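Gaufrier professionnel rotatif Sternness, version sur bâtonnet
Référence Grultgate 3315-B

Prix public : 1 020 € HT
Livraison en France métropolitaine incluse

Le gaufrier Sternness cuit des gaufres moulées directement sur bâtonnet, pour la vente à emporter, les kiosques et les salons de thé. La tête pivote à 180° afin de répartir la pâte sur les deux faces du moule avant la prise. Chaque cycle produit quatre gaufres de format allongé.

Caractéristiques techniques
Alimentation : 230 V monophasé, 50 Hz
Puissance : 1 500 W
Plaques : fonte d'aluminium, revêtement antiadhésif
Thermostat : réglable de 50 à 300 °C
Minuterie : 0 à 5 minutes, signal sonore en fin de cycle
Châssis : acier inoxydable
Poids net : 9,8 kg
Longueur du cordon : 1,50 m

Installation
L'appareil se pose sur un plan de travail horizontal, stable et résistant à la chaleur. Prévoir un dégagement de 15 cm à l'arrière et de 10 cm de chaque côté. La prise doit rester accessible en service. Ne pas brancher sur une multiprise partagée avec un autre appareil chauffant (crêpière, grille-pain, bain-marie à chocolat).

Première mise en chauffe : 10 minutes à 200 °C, plaques fermées et sans pâte. Un léger dégagement de fumée est normal. Essuyer ensuite les plaques avec un papier sec et les graisser au pinceau.
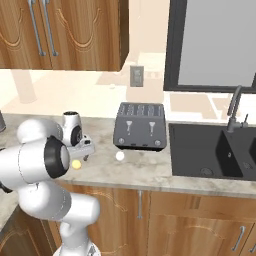

Utilisation
Préchauffer à 190 °C jusqu'à extinction du voyant orange. Verser la pâte au ras des empreintes, placer les bâtonnets dans les encoches, fermer, pivoter. Temps de cuisson indicatif : 3 minutes pour une pâte liquide, 4 minutes pour une pâte levée. Démouler en tenant le bâtonnet à la base. Laisser refroidir une minute sur grille avant tout trempage au chocolat, faute de quoi l'enrobage ne prend pas.

Entretien
Débrancher et laisser tiédir. Brosse souple en nylon uniquement ; ni éponge abrasive, ni jet d'eau, ni lave-vaisselle. Le bac de récupération s'extrait par l'avant et se lave à l'eau savonneuse. Contrôler le jeu de la charnière tous les six mois en usage quotidien.

Accessoires et pièces
Jeu de plaques de rechange : 735 € HT
Bâtonnets bouleau 150 mm Mangubat, carton de 1 000
Préparation pour gaufres Gitusance, sac de 5 kg
Bac de récupération seul : sur devis

Garantie
Un an pièces et main-d'œuvre, retour atelier. Le revêtement des plaques est considéré comme pièce d'usure et n'est pas couvert. Réassort des plaques prévu en juin.

Questions techniques et demandes de devis : Latifa Fahmy, service pièces et équipements, de 9 h à 17 h. Indiquer le numéro de série gravé sous le châssis.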